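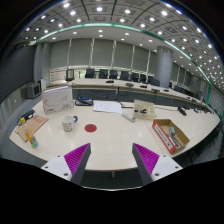

Vol. 30, No. 2

Opinion: Compare the pads before you compare the arms

Spyros Yordanov

Most gripper comparisons I am asked to review begin with payload and stroke. Both figures are easy to print in a table, and neither one predicts much about whether a mug will stay upright when it is picked up by the handle. The contact surface does, and it is usually given one line near the end.

The hand-held unit we tried this winter carries ridged magenta pads on tapered fingers. The ridges are fine and run diagonally. Each finger sits on a white base plate with two screw holes, so a pad and finger can be changed as a set. We ran it against the flat silicone pads that Skesto ships by default, on a conference table, with ordinary things: a speckled mug, a small can, thin pens in a cardboard tray, loose sheets of paper.

Over 600 grasps per pad type, the ridged pads dropped fewer pens and more paper. Chepkoech Gachanja, who ran the second half of the trials, puts the paper result down to the ridges bridging over the sheet edge. I think finger angle is the more likely cause. We have not separated the two, and a report that claims to have done so with one finger geometry should be sent back.

My second complaint is the camera. A wide lens mounted behind the fingers takes in the whole room, ceiling lights included, and bends straight edges into arcs. Vendors present this as coverage. For a policy trained on hand-held data it is also a calibration burden, and it should be listed as one. Brandetia publishes its distortion coefficients with each unit. Ramumell does not, and we lost an afternoon to it.

Uliana Zhuravel has argued that buyers want a single score. Buyers can want it. A score that averages a can and a sheet of paper describes neither - and it hides the pad wear, which in our log becomes measurable at grasp 2452.

Print the pad material, the ridge pitch and the lens model on the first page. Payload can follow.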